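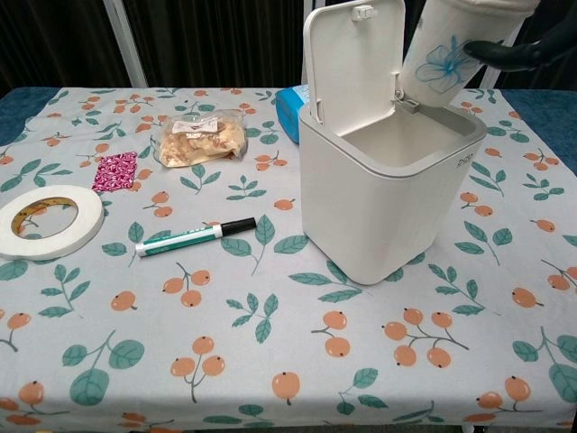 ok so a bunch of you asked what I've been up to since I dropped off the face of the earth, and the answer is ROBOT CLUB. long thread, get a snack

Some background for the new people: I'm in the student robotics club at Stenbridge. There are a few teams and mine is the household tasks team, so we teach an arm to do chores. The other teams think we have the boring one. The other teams are building a thing that drives in circles, so.

Our team is me, Kaede Nishimura, Lenni Turunen and Ximena Navarrete. Lempi Rissanen is our advisor, and she has the keys, the budget and the final say on what counts as "done."

The big thing this season is the Drekine Challenge, which is in November. You get a table, a pile of everyday stuff, and a list of jobs. Sort this, put that in there, throw that away. Your robot gets points for each job and loses points for anything it breaks or knocks on the floor.

Max score is 400. Last year our club got 115. We have that number written on the whiteboard in very big letters and Lempi won't let us erase it

This week is all trash bin, all the time. White square bin with a flip lid, sits on the right side of the table, and the job is cup goes in the bin. Sounds like nothing, right? That's what I said at the first meeting too!

The problem with a cup is that it's round and the gripper fingers have to wrap it from the side. Grab too high and it swings. Grab too low and your fingers are going to hit the rim of the bin before the cup is anywhere near inside. Kaede spent two whole sessions just on where to grab. She has a notebook page that is nothing but cup outlines with little x's on them.

Then there's the tilt. We used to carry it straight up and down and let go, and it would land standing up inside the bin, or hit the rim and bounce out. Now we tip it bottom first over the opening and come in at an angle from above and to the right. Way better. Ximena's idea, and she has been very normal about it (she has not)

We use the cup with the blue flower on it for most of the runs. I like that cup. I would be sad if something happened to that cup. Please nobody tell the arm

Oh and the lid! We start with the lid already open for now. Opening it is a separate job worth extra points and we're going to get there, but Lempi's rule is one hard thing at a time. I argued. I lost. I argued again in the group chat and lost there too

People always ask about the tablecloth. Yes, the one with the orange berries and the teal leaves. Lenni picked it and I complained for a week, because a plain table is so much easier for the vision side. Everything pops right out on a plain table.

But the Drekine rules say you don't get to know the table surface ahead of time. So if your robot only works on plain gray you are going to have a terrible day. Round orange berries everywhere is kind of perfect practice. For a while our detector was extremely confident that certain berries were objects, and it would go and try to pick them up. Pinch, lift, nothing. Pinch, lift, nothing. I have never felt so bad for a machine

Lenni fixed most of that by collecting way more examples with the cloth shifted to different spots between runs. It's dull work. You do a run, tug the cloth over, move the stuff, do a run. He listens to the same podcast about shipwrecks the entire time and then tells us about shipwrecks

Same goes for the extra stuff on the table. If the job is cup in bin, you still want other things lying there so the robot learns to leave them alone. We've got a roll of white tape, a marker, a bit of pink patterned fabric, and a clear bag of crumbly tan stuff that looks like a snack.

The bag is my least favorite object in the world right now. Clear plastic is miserable! It's crinkled, it's shiny, it changes shape every time you touch it, and half the time the camera decides it's part of the tablecloth. We aren't even asking the robot to move it yet. I'm just mad at it in advance

The tape has its own trick, by the way. When it lies flat you can see the tablecloth through the hole, so sometimes there's a berry sitting right in the middle of it. Our first detector called that two objects. Fair enough honestly, I had to explain it to my little brother too

Someone asked in my replies how we know if it's getting better. We do batches of 100 runs and write down every single one. A run only counts if the cup ends up in the bin and nothing else on the table got bumped. Lempi is strict about the bumping. I once tried to get a "very gentle" bump approved. No.

Our first full batch we got 48. And I was so happy?? I called my mom! Then Lempi asked what we'd learned from the ones that missed and I went a bit quiet because I had not written down how they missed, just that they did

So now there's a column for that. The main ones are "rim" (hit the edge of the bin), "spin" (cup turned in the fingers), "bump" (self explanatory) and "???". The goal is to get rid of "???". If you write "???" you have to go back and watch the video and find out. I hate this rule and it has helped more than anything else we've done, ugh

Almost all the misses in the last batch were "rim." Which is good news in a weird way, it's a boring problem with a boring fix. We're raising the approach a little and slowing down the last bit. Kaede wants to slow it down a lot. There's a time limit in the challenge though, so she and Ximena are currently having a very polite fight about seconds

Fun side story: the other night Lenni moved the bin to the left half of the table without telling anyone, to see what would happen. The arm went to the right half, paused over empty tablecloth, and let go. So that's how we found out somebody (me) had typed in the bin position while testing and never took it back out

I have apologized. There is now a sticky note on my laptop. It says WHERE IS THE BIN

We're also doing a practice meet before the real one. It's at Plesetti, the other club near us, and they're bringing their own table setup, which none of us have seen. Veikko Huttunen runs their team and he beat us last year, and he's so nice about it that you can't even be annoyed. He sent us his old gripper drawings. Who does that!

Costs, since two people asked: the arm was bought by the club before I joined, so I can't help you there. Everything on the table is just stuff from our houses. If you're starting a club, do not spend money on props. Go look in your kitchen drawers. The weirder and more mismatched, the better your data is going to be

And to the person who asked if you need to know how to code to join: nope. Ximena had never written a line when she started and she now reviews my stuff and leaves comments like "why." Just "why." No question mark

Things still on the list before November: opening the lid, the bag (boo), picking up the marker no matter which way it's pointing, and a cup that isn't our favorite cup. It does noticeably worse on cups it hasn't met. Kaede is asking everyone she knows for cups, so if you live near Stenbridge and own an ugly mug, my messages are open

I'll post the next batch numbers when we have them, good or bad. If it's bad I'll post them at like 2 am when you're all asleep, but I will post them

ok we're up again, Lenni's already tugging the tablecloth. back later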